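Fil. J'ai passé l'après-midi à la journée portes ouvertes d'Akavholm, l'atelier de remise en état de matériel informatique. Au programme, leur nouveau poste automatisé, baptisé Tesutine. J'y allais avec un a priori, autant le dire tout de suite. Je repars avec le même, un peu mieux rangé.

Le contexte pour ceux qui débarquent : Akavholm récupère des tours de bureau et des serveurs en fin de contrat, les vérifie, remplace ce qui doit l'être et les revend. Jusqu'ici tout se faisait à la main. Depuis le printemps, la direction parle de confier au robot la repose des composants, mémoire, processeur, disque, carte d'extension.

L'invitation promettait « une démonstration en conditions réelles ». Je garde toujours cette expression dans un coin de ma tête en arrivant, et je compare à la sortie.

Première chose que je regarde dans ce genre de visite : ce qu'on a préparé pour la machine. Chez Tesutine, les pièces attendent dans un support en plastique gris moulé pour elles, chacune dans son logement. Le robot va chercher une barrette là où il sait qu'elle se trouve, puis la présente au-dessus du boîtier ouvert.

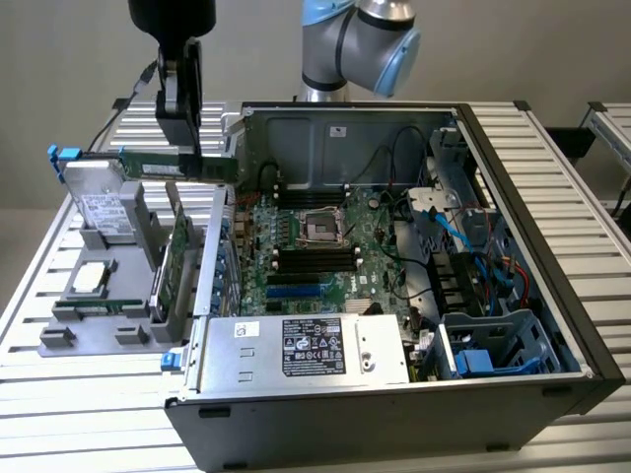
Or dans le vrai atelier, celui qui est derrière la cloison, les barrettes arrivent en vrac dans des bacs. J'ai demandé qui remplit le support. Réponse de Rommel Bañez, qui animait la visite : « un opérateur, pour l'instant ». Je note le « pour l'instant ». Il était déjà dans la présentation de l'an dernier, m'a soufflé mon voisin.

Deuxième question, le boîtier. Il est arrivé sur la table déjà ouvert, couché sur le flanc. Le panneau, les vis, l'éventuel clip cassé, la poussière de six ans de bureau : tout ça, c'est avant la démo. Et quiconque a démonté une vieille tour sait que c'est là que part le temps. Remettre une barrette, c'est le moment agréable.

On me dit que je suis injuste, qu'il faut bien commencer quelque part. D'accord. Mais alors qu'on écrive « pose de composants sur châssis préparé » sur l'affiche, et pas « remise en état automatisée ».

Ce qui m'a intéressé pour de bon, c'est la vue rapprochée, au niveau de la pince. Un socket nu avec sa grille de contacts, les slots mémoire de part et d'autre, des câbles qui traînent sur le bord de la carte. Il y a très peu de place pour deux gros doigts noirs là-dedans, et je comprends mieux pourquoi tout le monde se tait quand le bras descend. 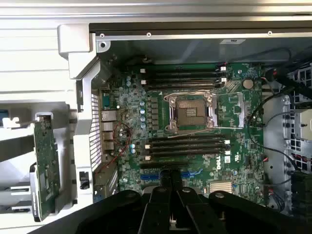 Tagle me répond en privé et m'autorise à recopier : « Tu regardes la place, moi je regarderais l'effort. Une barrette mal alignée, à la main, tu la sens avant de forcer. Demande-leur ce que fait le bras quand ça résiste, et demande-leur de le provoquer devant toi. »

J'ai demandé, figurez-vous. Rommel Bañez m'a expliqué que l'effort est surveillé et que le bras s'arrête au-delà d'un seuil. Quel seuil ? « Ça dépend de la pièce. » Pouvait-on voir un arrêt ? Pas aujourd'hui, le programme était serré. Le programme comportait une pause café de belle longueur.

Je continue. Le chiffre affiché à l'entrée : 94 % de poses réussies, sur 400 essais. Très bien, c'est un chiffre, il y en a souvent moins que ça. Mais réussie comment ? Barrette enfoncée et verrous fermés ? Machine qui démarre ? Mémoire reconnue en totalité ?

Rommel Sebastian, côté technique, a été plus franc que l'affiche : c'est la pose qui est comptée, le démarrage est testé ailleurs, plus tard, par quelqu'un d'autre. Et les essais ont tous été faits sur le même modèle de carte mère. Merci à lui, il n'était pas obligé.

Faites le calcul. Sur 400 essais, ça laisse 24 ratés. Si chaque raté mobilise un technicien pour comprendre ce qui s'est passé, je voudrais voir la colonne des heures à côté de celle des poses. Elle n'était pas sur l'affiche – j'ai cherché.

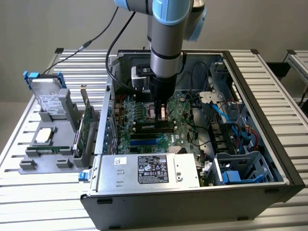 La pince au niveau des slots mémoire, tour couchée sur la table. Portes ouvertes Akavholm.

Un point pour eux, parce que je ne suis pas venu uniquement pour râler : le geste est propre. Pas de grand mouvement de bras pour épater les familles, pas de musique, pas d'écran géant. On nous a laissés regarder, poser des questions, revenir. J'ai vu des démos chez bien plus gros où le public était tenu derrière une corde.

La visite se faisait par groupes et j'ai suivi 2 passages, le mien et celui d'après, en me faisant discret au fond. Même tour, même support, même discours au mot près. Un gamin a demandé si le robot savait aussi enlever la poussière. Meilleure question de la journée, restée sans réponse claire.

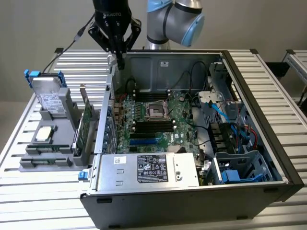 Reste la question de la variété, et c'est la seule qui compte pour un reconditionneur. Akavholm vend de tout, toutes marques, toutes années, parfois deux exemplaires du même modèle dans un mois entier. Le poste de démo, lui, est réglé autour d'un châssis avec une carte mère Dell, et le support à côté a ses logements pour le disque, le processeur, les cartes et les barrettes. Changez de modèle, qu'est-ce qu'il faut refaire ? Le support ? Les positions ? Les deux ? « On y travaille avec Namon », leur intégrateur. Pas de délai annoncé.

On me demande dans les réponses si les techniciens ont peur pour leur poste. J'en ai croisé 2 près de la machine à café. L'un trouve ça plutôt bien si ça lui évite les séries de barrettes à la chaîne. L'autre attend de voir qui fera le chargement. Je suis de l'avis du second.

Je leur ai laissé mon adresse pour avoir le détail des essais ratés, pièce par pièce. Rommel Sebastian a dit oui devant témoins. Si je reçois quelque chose, je le poste à la suite de ce fil.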